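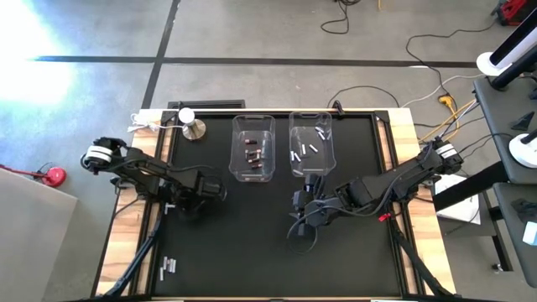

Print this page | E-mail this page

Household Waste and Recycling - Course Handout 4
Sorting at the curb and sorting at the plant

Last week covered who pays for collection. This week is about where the sorting gets done. Read the Vesten and Stulia case sheets before class.

1. Two ways to collect

In a dual-stream system, residents keep paper and cardboard apart from bottles, cans and jars. The truck has two compartments, or two trucks come on different days. In a single-stream system everything goes in one cart and is separated later.

Single-stream is easier for the household and usually brings in more material. It also brings in more trash. Broken glass gets into the paper, and wet food containers spoil cardboard that was clean when it left the kitchen.

2. Contamination

Contamination rate means the share of collected material, by weight, that should not have been in the cart. Note "by weight." Plastic bags weigh very little, so they hardly move the rate, but they wrap around the rollers and the line has to stop while they are cut out.

3. Case: Vesten

Vesten has 4000 households on its route. It changed from dual-stream to single-stream in August, and contamination went from 16 percent to 27 percent over the first year. The town then mailed out a one-page list of what goes in the cart and had drivers leave a tag on carts with bags in them. The rate came down to 22 percent and stayed there.

The buyer, Juntunen Paper, had set its price on the old rate. Work out from the case sheet what the town lost on mixed paper, and set that against what it saved on the second truck. The saving is on page two, in the small table.

4. Case: Stulia

Stulia kept dual-stream and takes glass only at drop-off points. Glass collected is lower per household than in Vesten, but nearly all of it can be sold. Residents without a car are poorly served by this - the case sheet has a map of the drop-off points and the bus lines.

5. Terms to know

Residue: what is left after sorting and goes to landfill.
Bale: compressed block of one material, ready for sale.
Tipping fee: charge per ton for unloading at a plant or landfill.

For next time: read the Zomura deposit report, sections 1 and 3. Written answers to the Vesten question are due at the start of class.

Print this page | E-mail this page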